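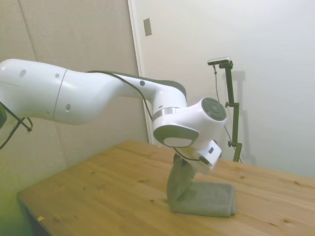

About Tanwood

Tanwood is a linen hire and laundry company based in Wulton. We supply and wash towels, bed linen and table linen for guest houses, small hotels, holiday lets, restaurants and village halls within 23 miles of the town. We have one site, on the old dairy yard behind the railway station, and everything we send out is washed, dried, pressed and packed there.

How we started

The company began as a single shop with two washing machines and a rotary iron. Most of the early work was shirts and sheets for people who lived nearby. A guest house on Station Road asked if we could take its bedding as well, and then if we could buy the sheets for it and hire them out, as it had nowhere dry to keep a second set. Other guest houses heard of this and asked for the same. Within a few seasons hire had become the larger part of the business and the shop was too small for it.

We moved to the dairy yard when the lease there came up. The building had good drains, a loading bay and a floor that could carry heavy machines, and very little else. The shop counter closed at the same time, though we still take private washing at the yard on a Friday.

In the year after the move we took on the customers and vans of Warnetti, a table linen firm on the other side of the county whose owners were retiring. Their name is still used for our restaurant range, and some of the older napkins carry it in the hem.

What we do

Hire. You choose the items and the quantity, and we own and look after them. Clean stock comes in, used stock goes out on the same visit. Anything worn, torn or stained beyond washing is taken out and replaced by us at no charge, unless the damage is plainly not from ordinary use.

Washing of your own linen. Some customers prefer to buy their own. We mark each piece with a small woven tag so that it comes back to the right place, and we keep each customer's load apart from the rest from start to finish.

Event linen. Tablecloths, napkins, chair covers and runners for weddings, dinners and fairs. Please give us two weeks' notice between May and September. At other times of year a few days is usually enough.

Mending. Hems, seams and loose loops. We don't do alterations to clothing.

Who we work for

We have over 200 regular customers. The largest is a hotel that changes every bed each morning in the summer. The smallest is a one-bedroom let above a bakery, which has a single bag collected each week. Both are on the same price list. We have never set a minimum order for hire within Wulton itself, although there is one for the outlying villages to cover the cost of the van.

Schools and sports clubs are a newer part of the work, mainly tea towels, bath towels and kitchen whites. If you run a kitchen, we can supply aprons and oven cloths too.

Our linen

Sheets and pillowcases are a cotton and polyester mix as standard, with all-cotton available at a higher rate. Towels are all cotton. The standard range is white, and there is a short list of colours for those who want them. We found that pale colours were hard to match once a set had been through a season of washing, so coloured towels are now sent out in batches of the same age.
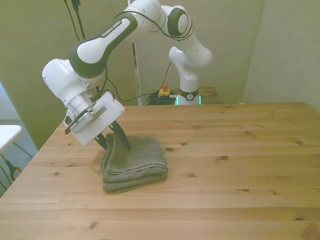
Page 4

Tablecloths come in seven sizes, round and oblong. Sizes are measured after the first wash, so the figure on the price list is the size you will get on the table. Samples can be posted or seen at the yard.

Most of our bedding is woven for us by Sisodia, a mill we have bought from since the early days of the hire service. We order once a year, in March, and it helps us if customers who are planning more rooms can let us know before then. Late requests can normally be met from stock, but perhaps not in the exact weave.

Water, heat and waste

Laundries use a lot of water and we try to keep ours down. Rinse water from the last stage is held in a tank and used for the first stage of the next load. Heat is taken from the waste water before it leaves the building. Detergent is dosed by weight. We were using too much of it before the present system went in, and towels have lasted longer with less.

Linen that can no longer be hired is cut down where possible. Sheets become dust covers and towels become cleaning cloths, which are sold by the bag at the yard. Old bath towels go to two animal shelters. Please don't bring us your own old linen for this as we have no space to store it.

Delivery used to come wrapped in plastic film. It now comes in washable bags, which remain our property and should be handed back with the used linen. A good many go missing every year, so if there is a stack of green ones in your cupboard, the driver would be glad of them.

Working here

The yard runs two shifts on weekdays and one on Saturday morning. Jobs include sorting, machine work, pressing, packing, driving and the office. No experience is needed for most of them and training is done on the job at full pay. The work is physical and the pressing room is warm in summer – breaks are longer there from June onwards. Many of our people started part time and moved to longer hours when it suited them.

Vacancies are posted on the board by the gate and on the jobs page of this site. You may also leave your details at the office.

Visiting the yard

Customers and those thinking of becoming customers are welcome to look round by arrangement. Mornings are best. Come in by the lower gate, as the upper one is kept clear for vans, and sign in at the office on the left. Closed shoes are required on the wash floor.

The office is open from 8am to 4.30pm, Monday to Friday. Outside those hours messages are picked up before the first van leaves, so a change to a same-day delivery can often still be made if it reaches us before 6am.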